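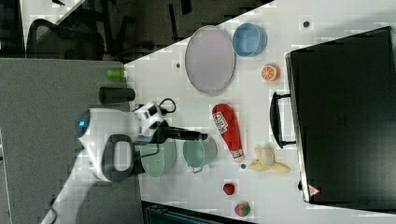

Lleucu Lougher wrote in to ask whether a country is allowed to make people join its army, or whether everybody in uniform has chosen to be there. It depends on the country. This page explains the two systems and the words that go with them.

Two ways of filling an army

An army needs people. It can ask for them or it can order them to come. An army made up only of people who applied to join is called a volunteer army. Its soldiers are paid, and the word "volunteer" means only that they were not ordered to sign up.

The other way is conscription. A country with conscription has a law saying that certain people must serve for a set time. A person serving under this law is a conscript. Some countries call it national service, and some call it the draft. Some conscript only men, and some conscript both men and women. The usual starting age is 18 or a little older.

Is conscription new?

It is very old. The town of Drititholm keeps a muster roll dated 1382. A muster roll is a list of people who must turn up when called. This one has 40 names on it, and next to each name is the thing that person had to bring. Most had to bring a bow or a long knife. One had to bring a horse "with all its feet sound". A man who did not come paid a fine in grain.

Lists like this were local. Later, governments began to keep one list for the whole country, and this needed clerks, forms and a good postal service.

How a call-up works

The details differ from place to place. In Stellach the steps are these.

First, a letter is sent. It is called a call-up notice, and it gives a date and an address. The person has 30 days to reply.

Next comes a medical. A doctor checks eyesight, hearing, heart and joints, and writes down a grade. People with a low grade are not called, or are given desk work.

After that, the person reports for training. Conscripts from the south of Stellach go to Samuel Barracks, near Dullarov, where basic training lasts 6 weeks. The September group is the largest, as many young people have just left school. They learn to march, read a map, give first aid and look after equipment. The day starts at half past five in the morning.

When training ends, each conscript is sent to a unit. A unit may need drivers, cooks, radio operators or mechanics as well as people who carry weapons.

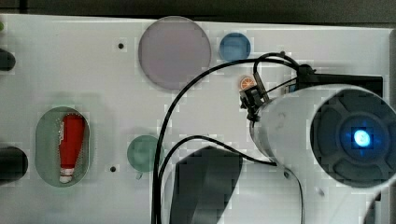

What happens if a person believes that fighting is wrong?

The person can ask to be treated as a conscientious objector, if the country has a law that allows it. The word comes from "conscience", meaning your own sense of right and wrong. The person usually fills in a form and may have to explain the belief to a panel. Some objectors are religious. Others are not, but hold a strong belief that people should not kill. If the panel agrees, the objector may be given a job in the army without a weapon, or work outside it in a hospital or on a farm. The second kind is called civilian service. In Stellach it lasts longer than army service.

If the panel does not agree, the person can appeal. To appeal is to ask someone more senior to look at the decision again. A person who still refuses after that may be fined or sent to prison.

Who else can be let off?

There are two words to know here, and they are often mixed up. A deferment means "later". A student may be given a deferment until the end of a course. An exemption means "not at all". It might be given to someone who is seriously ill or who is the only carer for a relative.

Why people disagree

Some people think conscription is fair - everybody in the same age group has the same duty, rich or poor. Others think it is unfair to take a person's time by law, or say that a smaller army of trained volunteers does the work better. Governments have to weigh the cost as well. Conscripts need beds, food, boots and teachers, and many leave soon after they have learned the job.

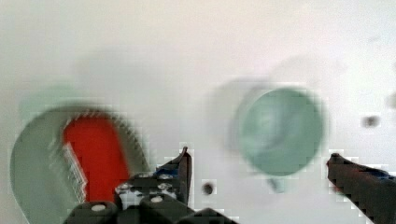 A gripper and two round objects on an off-white tabletop.

Words used on this page

Call-up notice - the letter telling a person to report.
Civilian service - work done outside the army in place of army service.
Conscript - a person who serves because the law says so.
Deferment - permission to serve later.
Exemption - permission not to serve.
Muster roll - a list of people who must come when called.
Unit - a group of soldiers who work together under one commander.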